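Hello from the attic

The roof conversion is still eating my evenings, so you get another month of loft talk. Sorry to those of you who signed up for the garden notes! They'll be back in September, when I can see the lawn over the pile of insulation offcuts.

Last time I was trying to decide how many windows to put in up there. I had two quotes on the kitchen table, one from Dratlow and one from Virk, and they disagreed about nearly everything. Dratlow wanted one big window right over the stairs. Virk wanted two smaller ones, low down, so you could look out while sitting. I liked the Virk plan better until I got to the last page and found an extra $948 for "trim and making good" (making what good?). I called, they took $200 off, and I still went with Dratlow.

I've been going back and forth on it ever since, of course. A window in a sloped ceiling is a funny thing. You get far more light than you'd think from the size of it, and at seven in the morning it lands straight on whatever you were hoping to sleep in. If you're planning one over a bed, order the blind at the same time as the window. I didn't, and I spent 18 nights with a beach towel and a row of thumbtacks.
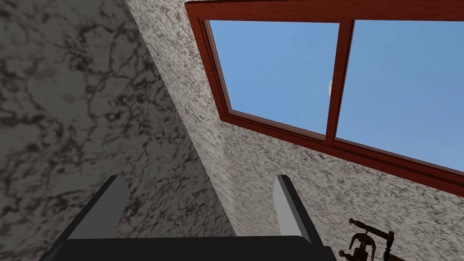
Then there's the heat. My neighbors two doors down had theirs done last year and told me to make sure the thing opens, and opens wide, because warm air climbs the stairs all day and sits up there waiting for you. They were right. I open ours after supper now and leave the door at the bottom of the stairs ajar, and the whole house feels better by bedtime. I do have to remember to shut it when rain is coming — I've remembered most of the time.

A few of you asked about paint. I used Curkico in a flat off-white on the slopes and went a shade darker on the short walls. Flat paint hides the bumps, and my walls have plenty of bumps. It took three coats and a very sore neck. The paint, rollers and a long pole came to $436, which made me sit down for a minute, but I have enough left over for the hallway.

Next month is flooring. I have four Cikus samples lined up along the landing and I like a different one every time I walk past. If you've put down cork in an upstairs room, please hit reply and tell me how it's holding up, especially if you have a dog.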